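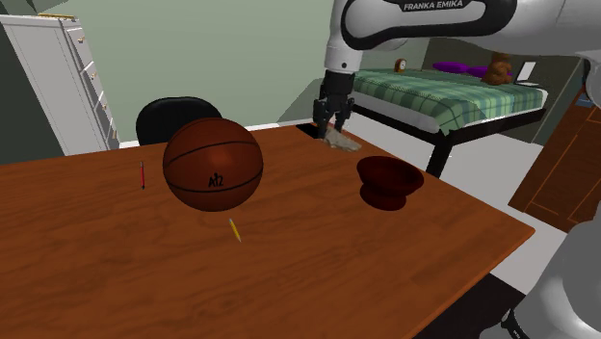

Can I get the orange out of an old table without stripping the whole thing?

Posted in Furniture and Wood Finishes
Viewed 696 times

tableproblem_lultow

I have a wooden dining table that came with the house when we moved to Lultow. It is solid as far as I can tell (the grain runs over the edge and down the side and matches up) and it is a good size for us, but the color is very orange. Our floors are gray-brown and the table looks wrong next to them. My spouse likes the table more than I do and does not want it painted.

What I have done so far is clean it. I used dish soap and warm water, then mineral spirits on a rag, and a fair amount of brown grime came off. The color underneath is a little lighter but still orange. I also tried a patch of gray stain from the Tornon hardware store on the underside of one leaf. I left it for the time on the can and wiped it, and nearly all of it came off on the rag.

What I don't know:

Is the orange in the wood or in the finish? I have read both.

Can I put anything over the existing finish to cool the color down, or do I have to go to bare wood?

If I do have to sand, is a random orbit sander enough or is that a job for a shop? I have the sander and a pack of 120 discs. I do not have a workshop, just one side of a garage, and it is not heated. I would like it usable again before December if possible, as we have family coming.

The table gets used every day. Meals, homework, bills. It has a few rings and one burn mark the size of a dime, and I don't mind those much. Budget is small but not zero.

2 replies marked helpful by readers

drerno_refinish

It is most likely the finish, with some help from the wood. Older clear coats that are oil based turn amber as they age, and they keep going. Put that over a wood that is already warm, or over one of the honey stains that used to be popular, and you get orange. You can check. Take the leaf you already used as a test piece, turn it over and scrape a small area with a sharp cabinet scraper or even a single edge razor held upright. If the shavings are yellow and the wood under them is much paler, the finish is doing most of it. If the wood itself is orange after the clear layer is gone, there is stain in it and you will have to sand further. The underside may have been given less finish than the top, so don't judge how thick the top coat is from that spot.

The gray stain wiped off because it had nothing to soak into. An ordinary wiping stain has to reach the wood. Over a sealed surface it sits there until you wipe it away.

You do have an option between leaving it and stripping it, and that is a toning coat. You scuff the old finish, put on a thin tinted layer, and then put clear over that. It will not turn an orange table gray. It can bring it down to a medium brown, which sits a lot better with gray-brown floors. For orange you want a color with some blue or green in it. A "dark walnut" with a red base will make it worse, and many of them have a red base, so test first.

The order I would go in:

Clean again with mineral spirits and let it dry overnight. Any wax or silicone polish left on the top will cause little craters in the new coat.

Scuff with 320 by hand, going with the grain, until the shine is gone everywhere. Don't use your 120 for this. You are only trying to dull the surface and 120 will leave scratches that show up dark under the toner.

Vacuum, then wipe with a barely damp cloth.

Seal with a coat of dewaxed shellac. It sticks to nearly anything and nearly anything sticks to it.

Brush or wipe on the gel stain or tinted clear, thin. Work the full length of the table and don't go back over a section that has started to set up. Lap marks are the usual way this goes wrong.

Put on 3 coats of water based poly, satin, with a light sanding between them. Water based stays clear and does not amber, so you won't be back here with the same problem.

As for the garage, most of these products want to be above 50 degrees for the whole drying time and not only while you brush. Overnight counts. If it is already cold where you are, do the prep in the garage and the coats indoors with a window cracked. A table that gets daily use should be left alone for a couple of weeks before anyone puts a hot plate or a wet glass on it, so count back from when your family arrives.

tornon_sal

Just sand it. I did ours in a weekend with an orbital and it was fine. People make this much harder than it is. 80 then 120 then 180 and you're at bare wood, then put whatever you want on it. We used a hard wax oil and I like it. Wear a mask.

kawaguchi_street_shop

I agree with most of the first reply and want to add a few things about sanding in case you end up there.

Find out what you have first. You say the grain runs over the edge, and that is a good sign, but some veneered tops have a matching strip on the edge that is hard to spot. Look at the underside of the same board. If a knot or a strong grain line on the top has no match below, treat it as veneer. Starting at 80 on veneer with a powered sander is how people go through to the layer under it, and there is no fix for that except paint. Your spouse would not be pleased.

If it is solid, I would use a chemical stripper before the sander. Old finish gums up discs quickly. You can go through a whole pack and still have patches of amber in the low spots. A citrus stripper is slow but you can stand to be near it. Lay it on thick, cover it with plastic so it can't dry out, leave it for the time on the label, and lift it off with a plastic scraper. After that the sanding is light work. My last tabletop took roughly 40 minutes with the sander once the stripper had done its part.

If the house is old and you have no idea when the finish went on, get a lead test kit before you make any dust. It is more often a worry with paint than with clear finish, but the kits are cheap.

On color, some woods stay warm whatever you do. Pine and cherry both come out pale or pinkish and then darken in daylight over the following months. If yours is one of those, bare wood with a clear coat will look right on the day and drift back toward orange. A little white or gray tint in the first coat helps hold it off. Try that on the underside and leave the piece in a sunny window for a week before you commit.

The burn mark may come out with stripping and light sanding if it is shallow. If it is deep, leave it. Digging at it makes a dip, and a dip catches light more than a dark spot does.

tableproblem_lultow

Thank you. I scraped the leaf on Thursday and the shavings were yellow. The wood under it is a lot paler than I expected, close to tan. There is a knot near one end and it shows on both faces, so I am taking that to mean solid.

I think I will try the toning coat on the leaf first and see if we can both live with it. If not, I will strip it in the spring when the garage is warmer, and the family can eat off an orange table.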